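The Teal Block

by the night tech at Biltalden
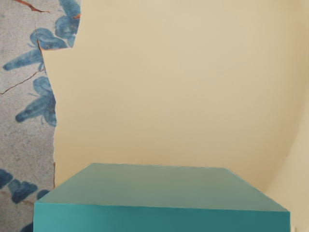
The teal block in the simulator, with the blue flowers to the left of it.

So I'd been on the Deredby line's training sim for 17 nights when Hundivine stopped picking up the block. Hundivine was our arm, the real one, bolted down in bay two, and it practiced in the sim all evening before it got to touch anything solid. Teal block, beige surface, that gray strip with the painted petals. It had done 1,801 clean picks in there. I'd stopped watching, to be fair (I had a thermos and a crossword).

Then at pick 1,802 it reached out, went right over the block, and closed on nothing. Again. And again, always 60 millimeters too far left, over the flowers!

I blamed the calibration. I blamed the update from the Sauerland office. I reloaded everything and got the same miss, so I switched to the real arm, which I was not supposed to do alone, and it swung left too, straight through the light curtain. The curtain should have killed the power. It didn't. The gripper stopped a hand's width from my thermos, and from my hand, come to think of it.

I hit the red button so hard I bruised my palm.

Day shift found the bad relay by breakfast and filled in the form. They never found the 60 millimeters. I still load that scene some nights, just to look at the petals, and I keep my chair way back.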